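Open day at the Gollitz timber yard and veneer works

14 September 2024

I drove out on Saturday morning with Elaheh Dehghan, who is planning a kitchen and wanted to look at benchtops before she signed anything.

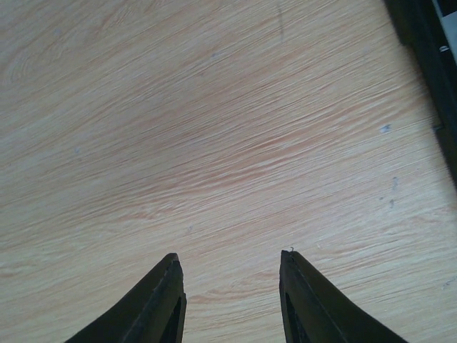
We got there a bit after ten and the gravel car park was already full, so we left the car on the verge past the second gate. Entry was free. You signed a sheet, took a pair of safety glasses and waited for a tour of the main shed.

Our guide had worked the slicer for years and kept to the practical side. Logs are soaked in heated vats before slicing. The yard has four vats and only two were running. He said the works gets through 3,000 logs in a normal year, mostly local hardwood, with some ash and oak brought in for furniture makers. The slicer itself was switched off for the open day, which was a disappointment, but they had set out leaves from one log in the order they came off the blade, and you could follow the figure changing from one end of the bench to the other.

The drying room was next. It was warm and smelled a bit like wet cardboard. After that came the grading tables, where the leaves are sorted by colour and figure. Plain straight grain goes to door makers. Anything with a strong arch or a knot gets put aside for people who ask for it, and costs more. Elaheh asked whether the pinkish tones in some pale boards would last. The guide said most of them mellow to a honey colour in a sunny room, and that she should leave a sample on a windowsill for a few months before deciding.

Outside there were stalls. Himesent had hand planes and sharpening stones, and Jirketti was selling offcuts by the box. I bought a box of mixed offcuts and will probably regret not getting two. Benítez had a small display of oils and hard waxes, with test boards you could spill water on. The matt oil looked best to me, though it needs redoing every year. The sausage sizzle ran out of onions before noon.

Prices in the showroom were higher than I expected. A 300 mm sample board was fair enough, but the wide slabs started at $375 and the one Elaheh liked was marked $1,112, unfinished. Delivery is extra and they don't cut sink holes. She took a card and two samples home.

Allow two hours if you do the tour, and wear closed shoes, as they were turning people in thongs away at the shed door. The next open day is in November and the slicer is meant to be running for that one. I'd go back to see it.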